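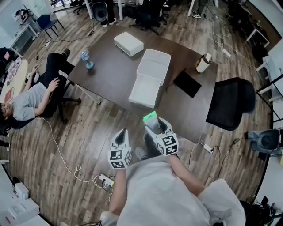
By Lucyna Malinowski
Filed under: Around the House

Clearing off a dark table

I love my dark brown table, but wow does it show everything! Crumbs, dust, the ring from last night's mug. Over the years I've settled into a few habits that keep it looking decent.

Dust it dry before you wipe it wet. If you go straight in with a damp cloth you just push the grit around, and that's how you get those fine little scratches (ask me how I know). I use an old T-shirt cut into squares, 14 of them from one extra large shirt, and they go in with the towels on wash day.

For sticky spots, a drop of dish soap in a bowl of warm water. Wring the cloth out hard, then wipe with the grain and dry right away.

White rings are trickier. My neighbor Sorin swears by mayonnaise - I thought he was kidding - left on for 15 minutes and buffed off. It worked on two of my three rings. The third one lives under a plant now.

Felt pads under anything heavy, and check them each December when the good dishes come out. Mine always slide off the fruit bowl first.

Oh, and skip the spray polish if you can. It builds up, and on dark wood you get a cloudy film that takes forever to get off.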